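Section 4. Wiping down the tables and the room

Applies to: Huneo joined tables (two- and three-section), all gray tops. For Bergmann tops see section 6, different cleaner.

Do this at the end of every day the room gets used, and again before a new group comes in. Spray bottle, dry cloth, and the Delumen cleaner, ready mixed. Don't use the floor stuff.

Spray bottle and striped cloth at the table, and the room with the doorway behind.
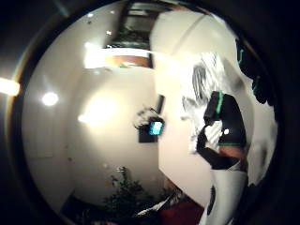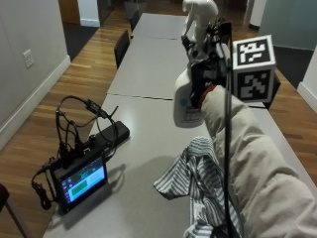 4.1 Before you start

1. Lights on, all of them. Streaks don't show in the dark.
2. Pull chairs back from the table, far enough that you can get your hip past.
3. Check the bottle label. If the label is missing or you can't read it, empty the bottle, rinse, refill, relabel.
4. Screens, power banks, chargers — anything with a cord. Shut down and move to a part of the table you aren't spraying yet. Coil cords loosely so they don't hang off the side.
5. Shake the cloth out over the bin, not over the floor.

CAUTION: Never spray toward a screen or a plug. If something has to stay put, spray the cloth away from the table and wipe by hand around it.

4.2 Table tops

1. Begin at the far section and work back toward you. One section at a time.
2. Hold the bottle upright. Tilt it too far and the tube sucks air, you get drips instead of mist.
3. Two or three squeezes per section is plenty. More just means more wiping.
4. Fold the cloth in four. Wipe side to side in long strokes, overlap each one.
5. Turn to a clean face of the cloth for each new section.
6. Leave the bottle on the floor or cart while you wipe, a bottle standing on a top leaves a ring.

Note: leave the cleaner one full minute on marker or glue, then wipe. Still there? Use part 247 (white pad) with light pressure. Do not scrub, the gray finish goes shiny and it dosen't come back.

4.3 Seams

The seams between sections collect crumbs. Also where the liquid goes if you over-spray, and from there it gets under the edge strip.

1. Dry cloth first, one corner over your fingertip, run it along the seam.
2. Then damp cloth, same way.
3. Then dry again.
4. If the seam has opened enough to take a coin, stop and tighten the clamps underneath (section 2.6) before you do any more cleaning.

CAUTION: no knives or screwdrivers in the seam.

4.4 Chairs and walls

1. Chairs: seat, then back, then legs. Black ones show dust so do the legs even if they look ok from above.
2. Walls: only spot clean. Damp cloth, no spray. The beige paint marks easy.
3. Door frames: hand height both sides.
4. Chairs back in when the tops are dry.

4.5 Refilling the bottle

Bottle takes 400 ml to the line. Fill over a sink, wipe the neck, screw the head on straight — a crossed thread leaks down your wrist. Squeeze into the sink until it mists. If it won't prime after several squeezes take teh head off and rinse the tube in warm water.

Replacement heads: Sodeo, order code 61. Cloths come in packs of 21, any color. Wash cloths without softener, softener leaves a film.

4.6 If it goes wrong

Streaks after drying: too much cleaner, or cloth needs a wash. Go over with plain water.
Sticky feel: wrong cleaner in the bottle. Rinse top twice, dry.
White haze near the seams: liquid got in. Dry well, leave overnight, check the clamps.
Top swelling at an edge: don't clean it, report it, take that section out of use.

Next: section 5, separating the tables for storage.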